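Print this page
E-mail this page

Ticket: suture practice bench, centre glare and thread slipping
Raised by: Barış Canpolat
Handled by: Bastian Lindemann, Skenanier skills room support
Status: open, waiting on part

Reported Friday, 09:40
Trainees on the morning session say the middle of the tissue is too bright to judge bite depth, and the outer part is too dark to find dropped ends. Separately, the white thread slides in the jaws when the loop is being pulled down. Two people had to re-grip several times on the same throw. The olive-green thread has given no trouble.

10:15, BL
Checked light output at the Buvell source. It was set to the top step. Brought it down two steps and asked Barış to repeat a stitch. He says the centre is better, edges no different. Left it there.

10:50, BL
Looked at the thread. The white is from a new Fisel box opened in April, the green is the last of the old stock. Same gauge on the label. The white feels smoother between gloved fingers. Wiped the jaw faces with a damp swab and dried them. Some residue came off. Asked for another run along the seam, carrying on below the green knots. 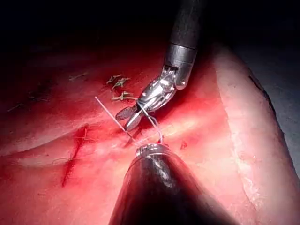
Does the new thread need a different knot from the green?

Use the same knot with one extra throw, and lay each throw flat before the next one is started. Leave the tails a little longer until the trainee is used to it, then trim as normal.

11:30, BC
Tried with the extra throw. First knot held. Second loosened when I let go of the short end too early, so I count that as mine and not the thread's. Grip is better after the wipe but still slides if I take the thread at the very tip of the jaws. Taking it further back is fine.

11:45, BL
Agreed. Please pass on to the afternoon group:
- take the thread well inside the jaws
- keep the loop small and close to the tissue
- pick up cut ends as you go, they get lost in the dark part
- wipe the jaws between trainees

14:20, BL
Afternoon group reports no slipping apart from one case at the tip. Edges still too dim. The diffuser in the light path may be worn. Dönmez hold the spare and quote 14 days for delivery. Checked the usage sheet, the present one has done over 2,000 hours, so it is due anyway. Ordered.

14:35, BC
Can we go on using the bench in the meantime?

14:50, BL
Fine for interrupted stitches in the middle of the pad. I would leave the long running stitch until the diffuser is in, as it goes out into the dark area at both ends. Move the pad across when a row is finished so the next seam sits under the light.

Leave the ticket open. Fisel thread to stay in use, remaining green kept back for assessments.

Print this page
E-mail this page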